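Sorting the play food

Sunday, December 8, 2019

I started on the play food this weekend. It has been in one big bag since March and I wanted it sorted before the holidays, when more of it is sure to arrive.

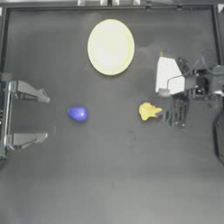

Riku Hattori wrote to me after the last post and said I should throw out anything that doesn't belong to a full set. His house went from three bins to one that way, and he says the kids didn't ask for any of it.

I thought about it, but I'm not going to do that. Most of ours came from a mixed lot I bought secondhand, 116 pieces, and hardly any of it was a full set to begin with. The eggplant would be the first to go under his rule, and it gets more use than anything else we have. It's small and shiny, a blue-purple with a bit of green at one end, and it has been served to me as a potato, an egg and a fish.

The flat yellow piece is harder. I call it cheese. My daughter calls it a chip. It went in the keep pile either way — it's flat and takes up no room.

Plates I was stricter about. The cream one with the yellowish rim stays because it's a good size for a small table. The Brodora ones had cracks, so I put them out with the recycling and kept two cups from the same box.

I wiped everything with warm water and a little dish soap and left it on a towel overnight. The pieces with a seam hold water, so squeeze those first if they're soft enough.

It all goes into a Loletti bin with a lid now. Fruit and vegetables are in one bag, everything else is loose. I still have the pretend groceries to do, the little boxes and cans, and half of those need tape. Hinata Oshima offered me another bag of them and I said I'd let her know after New Year's.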